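Ticket 200 : la pince lâche ou coince les trousses à fermeture éclair
Projet : Feltard / manipulation d'objets souples
Poste : Hudel, bras gauche
Ouvert par : Irja Lindqvist
Assigné à : Alby Rewi
En copie : Leena Lahtinen, Bhavana Rajan
Date d'ouverture : 5 septembre 2023
Priorité : haute (arrêt de protection répété)
État : résolu, surveillance en cours

Résumé

Le bras passe en arrêt de protection pendant la saisie des sacs et trousses en tissu. Avant l'arrêt, la pince se ferme, commence à remonter, puis se rouvre toute seule d'un coup. L'objet tombe, ou bien reste accroché à un doigt par le curseur de la fermeture. Les objets rigides ne posent aucun problème avec le même programme.

Description initiale (Irja Lindqvist)

Premier cas vu en début de poste. Le bras descend sur la trousse, ferme, monte d'un peu moins d'une largeur de main, et les doigts s'ouvrent. Le contrôleur affiche « effort doigt droit hors plage » puis « arrêt de protection ». J'ai acquitté et relancé. Même chose à la troisième saisie suivante.

Ce qui me fait monter la priorité : au dernier essai, les doigts se sont rouverts alors que j'avais la main près du plateau pour remettre l'objet en place. Le bras était en pause, pas en arrêt. J'aurais dû appuyer sur l'arrêt d'urgence avant d'entrer dans la zone, je le note ici pour que ce soit dit. Pas de contact, pas de blessure. Mais la pince n'est pas censée bouger en pause.

Versions : contrôleur Eskola tel que livré en mai, micrologiciel de pince inchangé depuis. Doigts imprimés de la série en cours.

Premières vérifications (Alby Rewi)

Poste consigné, étiquette sur le sectionneur. Personne ne relance sans m'appeler.

Contrôles faits hors tension :
- vis des doigts : serrées, repères de peinture alignés
- doigts : pas de fissure visible, jeu normal à la main
- connecteur de pince côté poignet : enfoncé, verrou en place
- gaine du câble : pas de coupure

Contrôles sous tension, vitesse réduite, zone vide :
- ouverture et fermeture à vide, 90 cycles, aucune erreur
- fermeture sur cale rigide, effort stable
- fermeture sur bloc de mousse, effort stable

Je ne reproduis rien sans tissu. Je demande à Irja de me laisser les objets de la série en défaut.

Commentaire (Leena Lahtinen)

Est-ce que le seuil d'effort a été modifié ? Sur le poste Duncombe on avait eu des arrêts du même genre après avoir chargé le mauvais profil d'objet. Le profil « souple » tolère une montée lente de l'effort, le profil « rigide » coupe tout de suite.

Réponse (Alby Rewi)

Vérifié, le profil chargé est bien « souple ». Fichier identique à celui de Duncombe, comparé ligne à ligne. Ce n'est pas ça, ou pas seulement.

Reproduction

Essais avec des objets en tissu, vitesse réduite, moi à la console et Irja hors zone avec l'arrêt d'urgence en main.

Torchon plié : pas de défaut.
Sac en toile sans fermeture : pas de défaut.
Trousse à fermeture éclair, saisie au milieu du panneau : pas de défaut.
La même trousse, saisie près de la fermeture : défaut au cinquième essai.
La même trousse, saisie à l'extrémité de la fermeture, côté curseur : défaut presque à chaque fois.

Le défaut dépend donc de l'endroit de la prise. Quand les doigts pincent près du curseur, la mesure du doigt droit monte par à-coups, retombe, puis remonte au-delà du seuil. Le tracé ressemble à un petit objet dur qui glisse sous le doigt et se bloque.

Commentaire (Bhavana Rajan)

J'ai regardé les journaux envoyés par Alby. Il y a deux problèmes différents, il faut les séparer.

1. Le pic d'effort. Il est réel, le capteur mesure correctement. Les doigts ont des évidements carrés et rectangulaires pour l'allègement. Si le curseur ou un pli épais entre dans un évidement, il appuie sur le bord et la charge se concentre d'un seul côté. Le contrôleur y voit un déséquilibre entre les deux doigts.

2. L'ouverture. Elle ne devrait jamais se produire. Après un dépassement, la consigne est : maintenir la position, couper le mouvement du bras, attendre l'opérateur. Dans les journaux, la consigne « maintenir » part bien, mais une consigne « ouvrir » la suit. Elle vient de la routine de relâche automatique, qui reste active en pause. C'est elle qui a bougé les doigts quand Irja était près du plateau.

Le point 2 est le plus grave. Je demande que la relâche automatique soit désactivée sur tous les postes en attendant.

Action immédiate

Relâche automatique désactivée sur Hudel et Duncombe. Vérifié sur chaque poste en provoquant un dépassement sur cale rigide : la pince maintient, le bras reste à l'arrêt, aucune ouverture. Note affichée à la console : « Après arrêt de protection, arrêt d'urgence avant d'entrer dans la zone, même pour ramasser un objet. »

Question (Impi Lappalainen)

Avec la relâche coupée, comment on dégage un objet coincé ? Hier soir on a dû attendre quelqu'un pour sortir une trousse.

Réponse (Alby Rewi)

Arrêt d'urgence, puis ouverture manuelle par la molette derrière le corps de pince. Ne pas tirer sur le tissu. Si le curseur est pris dans un évidement, écarter le doigt à la molette d'abord et sortir le curseur ensuite. Je passe montrer à l'équipe du soir.

Correctifs essayés

Essai A : baisse de la vitesse de fermeture. Moins de pics, mais le défaut reste. Abandonné, le cycle devient trop long.

Essai B : ruban lisse collé sur la face intérieure des doigts pour boucher les évidements. Plus aucun accrochage. Le ruban se décolle par contre aux bords et la trousse glisse quand le panneau est lisse. Solution provisoire seulement.

Essai C : point de prise décalé, la pince reste à l'écart de l'extrémité de la fermeture. Bon résultat quand l'objet est posé à plat. Moins bon quand il est de travers, car la fermeture n'est alors pas toujours repérée.

Essai D : insert souple à clipser dans les évidements de la face intérieure, dessiné par Bhavana. Accroche correcte sur tous les tissus essayés, pas de pic. Retenu.

Essais de validation

Inserts montés sur les deux doigts, point de prise de l'essai C conservé, profil « souple », vitesse normale. Relâche automatique toujours désactivée. Objets présentés à plat, puis de travers, puis fermeture tournée vers la pince, le cas le plus défavorable.

Résultat : 11 séries passées sans arrêt de protection. Une prise manquée dans la dernière série, tissu glissé avant la montée. La pince a maintenu, le bras n'est pas parti, l'opérateur a repris normalement. Je ne compte pas cette prise comme un retour du défaut.

Le sac rose est celui qui combine tout : un panneau en maille, un panneau lisse, un passepoil entre les deux et une longue fermeture courbe. Vue du poignet, sac entre les doigts, tirette juste au-dessus du corps de pince :

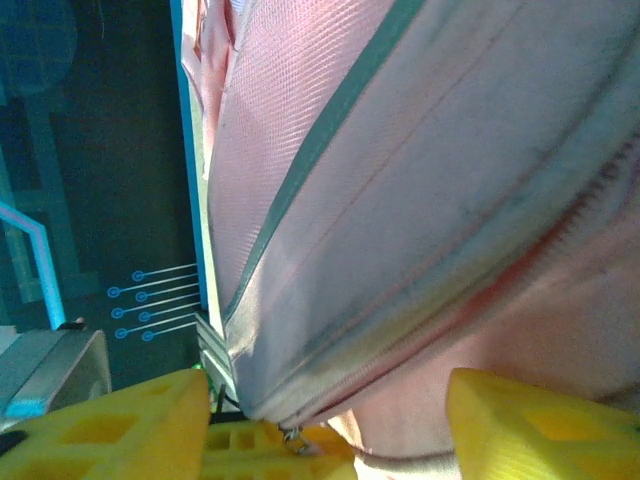

Correctif logiciel

Nouvelle version du séquenceur de pince, rédigée par Bhavana, relue par Leena. Changements :
- aucune consigne de mouvement de pince n'est acceptée en pause ou après un arrêt de protection
- la relâche automatique demande une confirmation à la console et la zone fermée
- le déséquilibre entre doigts est journalisé séparément du dépassement simple
- le message à l'écran indique le doigt concerné et l'action attendue

Installée sur Hudel, puis sur Duncombe. Essai de non-mouvement en pause répété sur les deux postes, conforme.

Retour d'exploitation (Impi Lappalainen)

Équipe du soir : pas d'arrêt sur les trousses. Un arrêt sur un sac à cordon, le cordon était passé derrière un doigt. La pince est restée fermée comme prévu. Dégagé à la molette sans difficulté. Le nouveau message est plus clair que l'ancien, on sait quel doigt regarder.

Un insert du doigt gauche s'est déclipsé au nettoyage. Remis en place. Il faudrait en avoir d'avance.

Réponse (Alby Rewi)

Lot de 5 paires lancé à l'impression, rangé dans le tiroir du poste Hudel quand il sera prêt. Contrôle des inserts ajouté à la fiche de début de poste. Pour le cordon, j'ouvre un ticket séparé, la cause est différente.

Reste à faire

- mettre à jour la fiche de consignation avec la procédure à la molette (Alby)
- ajouter le cas « curseur côté pince » aux essais de recette des nouveaux doigts (Bhavana)
- reprendre l'analyse de risque, ligne « mouvement inattendu en pause » (Leena)
- retirer les restes de ruban sur la paire de doigts de rechange (Irja)

Ticket passé en « résolu, surveillance en cours ». À rouvrir au premier mouvement de pince constaté en pause, sur n'importe quel poste.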